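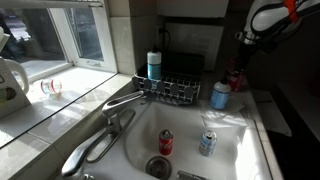 Budget pour un bras robotisé en cuisine : neuf, occasion ou location ?

Posté par Constanza Sepúlveda le 3 août 2023
Rubrique : Matériel et équipement

Bonjour,

Je m'occupe des achats pour une petite association qui gère des logements partagés à Dundatmont. Nous voulons tester un bras avec pince dans une cuisine ordinaire, pour des tâches simples : prendre une canette dans l'évier, la poser sur le plan de travail, déplacer un gobelet ou un flacon. Pas de vaisselle en porcelaine pour commencer, pas de couteaux.

J'ai deux devis. Le premier, de chez Hiletti, est pour un bras neuf, pince comprise, mais la fixation et la formation sont en supplément. Le second est une location chez Cuadros à 160 euros par jour, avec un minimum de 20 jours. La pince n'est pas comprise et personne ne m'a donné de prix ferme pour elle.

Mes questions :
Faut-il louer d'abord ou acheter directement ?
Que faut-il prévoir en plus du bras lui-même ?
Est-ce que la proximité de l'évier change quelque chose pour le choix du modèle ?

Merci d'avance.

Shahzad Mengal
37 messages

Louez d'abord. À 160 euros par jour sur 20 jours, vous serez à 3 200 euros, et vous saurez au bout de la première semaine si la portée du bras convient. C'est le point sur lequel on se trompe le plus souvent. Sur le papier un bras atteint le fond de l'évier, mais il faut aussi qu'il passe au-dessus du robinet avec la pince orientée vers le bas, et là on perd beaucoup d'amplitude. Mesurez depuis l'endroit exact où le socle sera fixé, jusqu'au point le plus bas à atteindre, et envoyez le croquis au loueur avant de signer.

En plus du bras, prévoyez :
la fixation (un plan de travail de cuisine n'est pas toujours assez rigide, demandez un socle séparé en option)
la pince et un jeu de doigts de rechange
une housse de protection contre les projections
une prise dédiée, hors de la zone de l'évier, à faire vérifier par un électricien
l'assurance, à déclarer avant la livraison
le transport aller et retour, rarement compris dans une location

Chez nous l'ensemble de ces postes a coûté environ 2,000 euros (pardon, 2 000, j'ai repris le format du devis), hors pince. Gardez aussi une ligne pour les heures de la personne qui fera les réglages. C'est souvent oublié et ça pèse plus que la housse.

Pour l'évier, demandez l'indice de protection du bras et celui de la pince séparément. Ils sont souvent différents et c'est le plus faible qui compte.

Eliécer Agudelo
4 messages

Nous on a pris du Pruka d'occasion, ça marche. Par contre regardez si le contrôleur est vendu avec, le nôtre ne l'était pas.

Rosalba Grasso
Membre depuis octobre

D'accord avec Shahzad pour la location, sauf sur un point : si vous comptez renouveler l'essai, négociez tout de suite une option d'achat avec déduction des loyers. Une fois le matériel rendu, c'est trop tard.

Pour la pince, faites vos essais avec des canettes pleines et des canettes vides. Une vide s'écrase avec un effort qui suffit à peine pour soulever une pleine. Si le modèle proposé ne permet pas de régler la force, je passerais mon chemin, même à prix réduit. Pensez aussi à la lumière : si vous utilisez une caméra pour repérer les objets, un évier blanc en plein soleil peut poser des problèmes de reflets. Un store coûte moins cher qu'une meilleure caméra.

Demandez enfin à Hiletti le délai de réparation par écrit. Sur notre devis il n'y figurait pas.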